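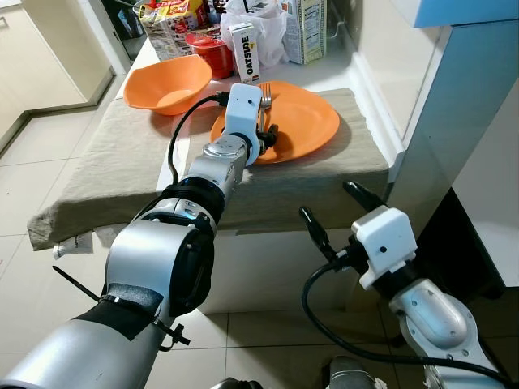
Fault report from the Giludside kitchen, for those who enjoy these. The left arm has developed a grudge against cutlery.

Symptom: it goes down for the fork, closes its fingers, announces success, and lifts nothing at all. Then it carries the nothing to the drop-off point with tremendous care and puts it down.

It did this 23 times before lunch. The log says 23 clean picks. I have worked with people like this.

First theory was the fingers. Swapped them. Same result, new fingers.

Second theory was the orange plate. Shiny fork, bright dish, confused sensor. Tried the fork straight on the cloth and it dragged the cloth 9 cm towards itself, which I suppose counts as picking something up.

Third theory came from the Folum helpdesk, who asked if I'd turned it off and on again. I had. I did it once more so I could say so with dignity.

The real answer, found at 2 in the afternoon: the grip check only looks at whether the fingers have stopped moving. They stop when they meet a fork. They also stop when they meet a plate, a table, or each other.

So it was pinching the rim of its own achievement and calling it a fork. There is a width check in the Brarnenier software. It was switched off in the last update. The release note says "improved pick rate". I'll bet it did.

Less funny bit. With that check off, the arm also doesn't know when it's pressing too hard. Force limit was sitting at 300, in units the manual declines to name. The plate survived. I wouldn't have wanted a thumb there.

If you run the same version: width check on, force limit down, stop button within reach, hands off the table until it's parked. I've sent it all to Yensuk, who supply our arms, and got back a ticket number and a survey.

Width check now on. Success rate this afternoon is dreadful, and I believe every bit of it.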